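Teaching by hand, a thread
Minoru Katayama
9/27/25
6 min read

I spend my working days showing robots how to do small household jobs. People keep asking what the job is, so I'm writing it down in pieces.
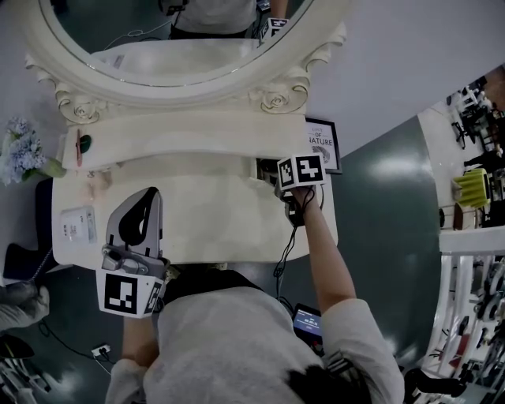

Short version: you hold a gripper in each hand, you do the task slowly, and the recording becomes training data. The robot isn't needed while you do it. You are the arms.

Each gripper has a white cube on it with black-and-white markers. The tracking software reads the markers and works out where the gripper is and how it's turned. If it loses a marker for too long, that take is no good.

I started in June. Before that I did two years of remote control work at Traderby, driving a pair of arms from a desk. Different job. Same goal.

With remote control you see what the robot sees and you feel almost nothing. You move, the arm moves a little later, and you learn to wait for it. My first week I knocked over everything I reached for.

The good part of remote control is that the robot can do whatever you recorded, by definition. It just did it. The joints reached, the motors held, nothing was out of range.

The bad part is speed. A drawer that takes me 3 seconds by hand took 30 at the desk. You get tired and your takes get worse through the day.

Hand-held grippers fix the speed. You also feel the contact. When a lid is about to slip you know it in your fingers and you correct, and the correction is in the data.

What you lose is the guarantee. My shoulder can do things the arm can't. I can lean, twist and go up on my toes. The arm is bolted down. So some takes look perfect and get thrown out later, when somebody checks them against the robot's reach.

We have a tool for that now. Cosmin Crăciun wrote it. It replays the take on a model of the arm and marks the places where the arm would have to bend the wrong way. Before that we found out weeks later.

The current set is vanity table tasks. Pick up a small item, move it, put it back, straighten things on the shelf. The internal name for the set is Hillalell. I don't know where the name came from.

The target is 290 good takes per task. Good means: tracking held the whole time, the item ended where it should, no long pauses, and the fingers stayed in view when they touched something.

That last one catches everybody. You naturally lean in to see what you're doing, and your own head or arm gets between the camera and the marker. You have to learn to work a bit farther back than feels right.

Mirrors are a problem too. A marker cube in a mirror is still a marker cube as far as a camera is concerned. The software can pick up the reflection and decide the gripper has jumped to the other side of the glass. On the plot it looks like a spike.

We talked about covering the mirror. Cosmin was against it. Homes have mirrors, and if the training data has none, the robot meets its first one in somebody's bedroom. So the mirror stays and we filter the spikes.

Thin things are harder than heavy things. A pen lying flat is the worst. You have to come down at a low angle, touch the surface with both fingertips and close without pushing it away. I drop it on maybe every third try when I'm rusty.

Round things roll. The trick is to put the fingers on either side and stop before you close. New people close while they're still moving, and the item goes off the back.

A dropped item doesn't always spoil the take. If you pick it up cleanly and carry on, we keep it and tag it as a recovery. The robot is going to drop things. It needs to have seen what comes next.

What we don't keep is fussing. If you tap an item four times to get it straight, the robot learns to tap four times. It has no idea that you were being picky. I had a habit of giving everything a last small nudge, and the first model we trained on my takes did exactly the same. Nudge, every time, even when the thing was already straight.

That was strange to watch. It's your own bad habit coming back at you from a machine.

Cables. The ones we use run from the gripper down to the floor, and they pull. Before each take I let the coil hang free and check that it isn't under my shoe. If it tightens halfway through a reach, your wrist turns a few degrees to make room and that goes in the data as well.

Two people are better than one. One does the task, the other resets the table and watches the tracking. We swap every 30 minutes. After that the forearms go and the takes get sloppy – you can see it in the numbers before you feel it.

Resetting is its own skill. If the items go back to the same place every time, the model memorizes the place. So you move them. A little left, turned around, closer to the edge. People are bad at being random, so we use a printed list of positions and follow it.

We leave other stuff on the table on purpose. Boxes, flowers, whatever a person might have. The robot has to learn which things are not part of the job.

I did a week at the Flanville site with a different task set, folding and stacking. Cloth is much harder to judge. With a pen you know if you have it. With a towel you can have a corner and not know how many layers you're holding.

The Takeda set is next for us, kitchen drawers. Deep ones, with the handle low down. I expect the reach check to reject a lot of my first day.

Things I'd tell someone starting: move at the speed you'd use around a sleeping cat. Decide where the item is going before you touch it. Don't talk during a take – your hands slow down when you talk.

Cut your takes early. If you know at second 2 that it's wrong, stop and restart. Finishing a bad one out of politeness just makes more work for whoever is sorting.

Somebody asked if it's boring. Some afternoons, yes. The part I like is test day, when the arm tries a thing it has only seen from our hands. Last time it picked up the pen, held it a moment and set it down facing the wrong way.

We're recording more of the pen task on Monday, with extra turns in the position list.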